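Paper cup holder for the break room, rings or tube?
Break room & office kitchen > Supplies

senad_p
Quick one. Setting up the coffee corner again, we go thru 400 white paper cups a month, plain ones, no print. Got the double wire holder, dark brown, two rings side by side. Question is do I stack tall in one ring or split it. Pics: 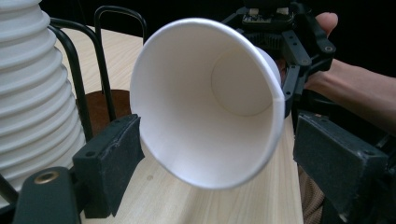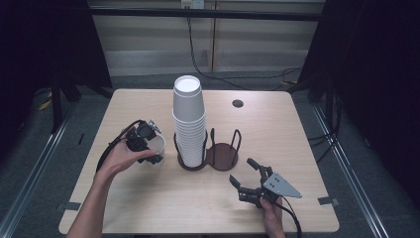
Second ring is meant for lids but the lids I ordered (Farberg, 113 in a sleeve, weird number) slide out between the wires. So right now thinking cups both sides. Or return the thing and get a wall tube.

valquiria.b
Split it. Tall stack on a light stand = cups on the floor by 10 am. Ask me how I know

Rogerio_H
Disagree, one stack is fine if you don't load a whole sleeve. I put 60 in max and refill at lunch. Other ring for stir sticks in a glass.

valquiria.b
Refill at lunch, sure, if somebody remembers. Ours went empty every day in September.

jtrindade
More important, mouth up or mouth down?? Mouth up collects dust and people grab by the rim with their fingers inside. Gross. Flip the stack

senad_p
Flipped they're harder to pull apart tho. Tried it. You end up lifting three at once

jtrindade
Twist a little when you pull. Or buy better cups, the cheap ones stick no matter what. Siqueira ones come apart ok, rim is a bit thicker

Rogerio_H
Siqueira leaks at the side seam if coffee sits for a while. We had a case of 3000 and I was wiping tables till it was gone. Never again.

jtrindade
Never had one leak. Bad batch maybe

edivaldo h.
Wall tube. Gonddale makes one, pull from the bottom, no dust, no tipping. Screws into the wall so check with the landlord first

valquiria.b
Had that tube, jams with anything smaller than 8 oz. What size are yours Senad?

senad_p
8 oz. Landlord won't allow holes, already asked about a shelf. So holder stays I guess. Will split the cups and keep both stacks short, lids go in a drawer. Mouth up for now, sorry Jailson

jtrindade
at least put a clean cup upside down on top of each stack

senad_p
ok that I can do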